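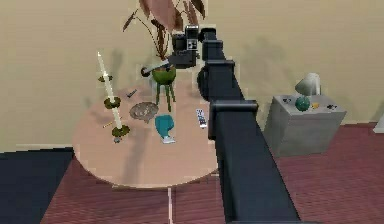 Arm at the round table, plant pot and teal cup, inside the Cellow apartment.

Come break our robot helper (please!)

Hi, I'm Catriona Moffat, and I look after user testing for Cellow at Irnik. I'm looking for people to try our product before it goes on sale, and I'd love it if you were one of them. You don't need to know a thing about robots. If you've ever moved a cup out of the way so you could find the remote, you already have the background I'm after.

Cellow is a software kit for practicing household robot jobs in a simulated home. You pick a room, you type what you want done in plain words ("bring me the remote", "go check the bathroom sink") and a simulated arm gives it a go. Small robot labs and care equipment makers are the ones who'll be buying it, and they want to know how regular people phrase things. So do I! The engineers and I have been typing at it for so long that we all sound the same by now.

What you'd be doing

You'd sit down with the kit for 2 sessions, either at our office in Bornley or at home over a video call. Each session has a list of chores in it, and for each one you write the request your own way, watch what the arm does, and tell me what you thought. Grumbling is welcome. In the last part you make up your own chores, and that's my favorite bit, because people come up with things we'd never have put on a list.
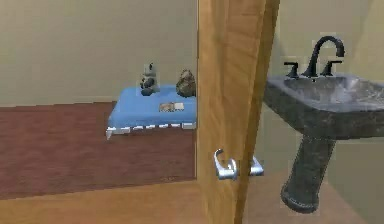
Bedroom on one side of the door, dark stone sink on the other.

Quite a few of the chores need you to find your way between rooms first, so you'll spend part of session one just wandering. Doors are a big topic for us right now. I want to hear how you'd tell somebody which door you mean, and whether you say "the bedroom" or "the room with the blue bed" — both are fine, and so is anything else. Please don't try to talk like a computer.

Who I'm looking for

Anyone 18 or over who's comfortable reading and typing in English. You'll need a laptop or desktop if you're joining from home (a phone screen is too small, sorry). I'd especially like to hear from people who help out an older relative, or who get help around the house themselves. If you write robot software for a living, this round isn't for you, but Archie Semple is hiring testers on the technical side and I'm happy to pass your name along.
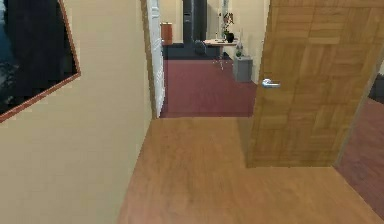 Looking from the hallway into the office, desk and chair at the back.

The practical stuff

We pay $800 for both sessions together, sent after the second one. Each session runs 3 hours with a proper break in the middle. If you're coming to Bornley we're in the Aitken building, room 952, and there's an elevator. We record your screen and what you type, plus your voice if you say yes to that. Stijn Stevens handles the recordings and he'll send you the consent form ahead of time, so read it and ask him anything you like.

How to sign up

Send me a few lines through the contact form with "Cellow testers" as the subject. Tell me whether you'd come in or join from home, which times of day suit you, and one chore you'd hand over to a robot tomorrow if you could. No résumé needed! Sessions run through the end of February and I'll write back to everyone, including the people I can't fit in this time.

Catriona
Posted 4 February 2020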